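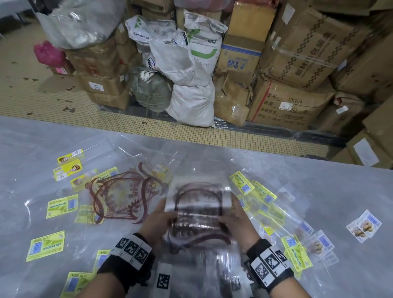 Do you print the bags yourselves?
The bags come to us printed and we do the rest by hand: the sorting, the labels, the packing.

About Rolldale

Rolldale packs cakes and biscuits for small bakeries. Fernanda Vieira and Umesh Pant started it with one table and 380 bags, after a season of paying somebody else to put labels on crooked.

We don't much believe in "artisan packaging", whatever that is. A clear bag lets the customer see the cake. A brown ornamental border makes it look a bit more like a present – fine, as long as it doesn't hide what's inside. As for yellow labels, bakers tell us they sell more. We've yet to see proof, but KEK PANDAN in green on yellow is easy to read, and that will do for us.

We have been offered a good many clever systems for bag work. Thin plastic clings, creases and slides about, and the salesmen tend to bring thicker bags to the demonstration. Aurora Caldeira runs the labelling table and asks them to try ours.

Smallest order: 40 bags. Largest in one go: 3,000, and please don't leave that until December. Samples are free for the first 2 designs. We won't promise next-day work, and we'd be wary of anyone who does.

Contact | © Rolldale | Back to top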